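Chapter 6
Learning from Close Views: Wrist Cameras in Two-Arm Handling

After reading this chapter you should be able to:
explain why a policy is given more than one camera view
describe how an ablation of camera inputs is set up
read a results table without taking more from it than it holds

In Chapter 5 we looked at how demonstrations are recorded and cleaned. We now come to a question that students often ask at this stage. If a head camera already shows both arms, the storage bin and the shelves, what does a wrist camera add?

The Drumstead study is a useful case. In October the group recorded 240 demonstrations of one packing task with a two-arm robot in the Drusach workshop. Every demonstration was recorded from the head and from the wrists at the same moment. The same set was then used to train several policies, and the only thing that changed was which cameras the policy was allowed to use. This is called an input ablation, and it is the method we will follow through the whole chapter. 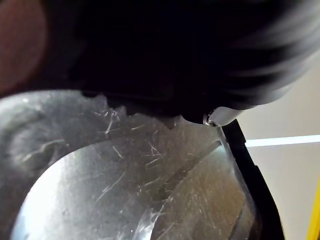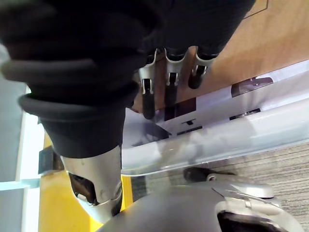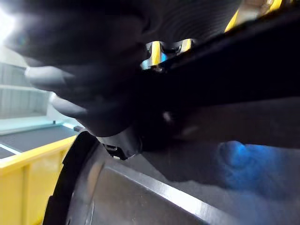
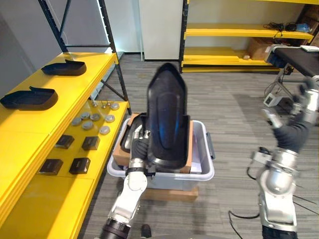 Figure 6.1 Camera views from the packing task. The first three are from wrist cameras, the fourth is from the head camera.

Compare the fourth view with the other three. From the head we can see where the black object is held in relation to the bin and the open cardboard box. The wrist views give much less of the room, and parts of them are blurred or covered by the hand or gripper itself. On the other hand, they show the area near the fingertips at a scale the head camera can't reach. In the first view even the fine scratches on the transparent plastic are visible.

The policy trained with the head camera alone finished 54 of 100 trials. With the wrist views added, it finished 80. The authors stopped each training run after 1000 passes through the data, so a longer run might give another result — we return to this point in Section 6.4.

Two terms will be needed before we go on. Occlusion means that one thing hides another from the camera. Motion blur is the smearing of a picture when the camera or the object moves during the exposure. Both are common in wrist views, and it is tempting to remove every affected picture from the training set. Kälin and Burkov each argue against this, although for different reasons, and their arguments are compared in Section 6.3.

6.1 Where to Put the Camera

A wrist camera travels with the hand. Its position relative to the room changes all the time, while its position relative to the wrist stays nearly fixed.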